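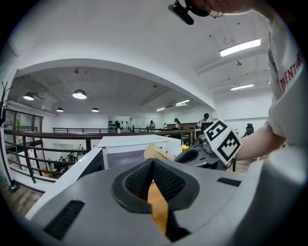

4. Evaluation of the Astik hand-held kit

4.1 Material and delivery

The second product in our comparison is the Astik kit, which is sold by Trenditz in one size only. The kit consists of a pair of hand-held grippers, a head unit with an adjustable strap, a charging station and a license for the recording software Privemus. We bought the kit at the normal price in February and did not inform the vendor that it would be used for a review. The grippers are operated directly by the hand of the wearer, without motors. The operator works with the two grippers as he or she would work with the own hands, and the recordings can afterwards be used for training a policy for a two-arm robot.

The printed manual covers the charging and the first start well, but it is short on the question of calibration. For this step the reader is sent to an online page, and the page described an older version of Privemus at the time of our test. We wrote to the support of Trenditz and received a correct answer on the next morning. The answer should be in the manual.

4.2 Procedure

All sessions took place at our Furnival site. We did not prepare a special room. The kit is offered for "everyday places", and we wanted to know how it behaves when other people continue with their work nearby and the light is mixed. Figure 3 was taken on the upper level, near the railing, with ceiling tubes and pendant lamps over the open space and a glass wall on one side. This is a more difficult place for marker tracking than a closed laboratory with one kind of light.

In total 21 operators took part. Each of them received the same spoken introduction by Jummai Fashola, then practiced freely, and then carried out three tasks: placing a small object into a box, passing an object from the left gripper to the right one, and opening a hinged lid while the other hand holds the body of the box. A session was stopped when the operator asked for it, or when Privemus reported a loss of tracking which lasted longer than two seconds. In this way we obtained 213 recordings. None of them was removed before the analysis.

4.3 Handling

The operators judged the grippers mostly in a positive way. The V-shaped opening between the fingers guides an object toward the narrow part, and several operators said that they soon stopped thinking about the exact angle of approach. The mesh pads on the inner sides held smooth plastic and cardboard without visible slipping. With very thin objects, for example a single sheet of paper on a table, the grip was unreliable, and most operators moved the sheet to the table edge first. Such a strategy is natural for a person, but it is also recorded, and a policy trained on these data will probably learn it.

A weaker point is the size of the housing. In the view from the gripper camera the housing takes a large part of the lower image (Figure 3), and objects which lie close to the wrist can not be seen. The finger opening itself remains in view, so the moment of contact is well documented. We would nevertheless prefer a lower housing – also for the work inside narrow boxes, where operators with less experience often touched the wall.

The head unit was accepted by operators with and without glasses. The wearer in Figure 3 has glasses with a thin frame. Two operators with glasses reported pressure at the temples at the end of the session, and both could solve it by opening the strap one step.

4.4 Tracking of the marker cube

The position of a gripper is estimated from a white cube with black square markers, which is mounted on top of it. A cube has the advantage that the hand can be turned quite far before the last marker is lost. In the first two tasks we had no interruption that was caused by rotation. In the lid task the situation was different: the arm of the operator passed between the head unit and the cube, and the tracking was lost for a short time in many recordings. Privemus fills such gaps by interpolation and marks them in the file. The marking is correct, but it is switched off in the standard export, and we found this setting only after the first day.

The lamps caused fewer problems than we expected. Strong daylight from the side produced a bright reflection on the cube in a small number of recordings. A matte surface for the white parts would be a simple improvement, and we have suggested it to the vendor.

4.5 Data handling and cost

Privemus stores each recording in one folder with the video streams, the gripper opening and the estimated poses. The time stamps of both hands agreed in every recording we checked. The upload to the vendor's server is optional – the software asks for it at every start, and the question can not be disabled.

The license includes 2,000 recordings per year, which was more than sufficient for our study. For a group that plans to collect data every day it will be too small, and additional recordings are sold in packages of 100. Replacement pads are sold separately as a pair. We did not need them during the test, so we can not make a statement about their wear over a longer time.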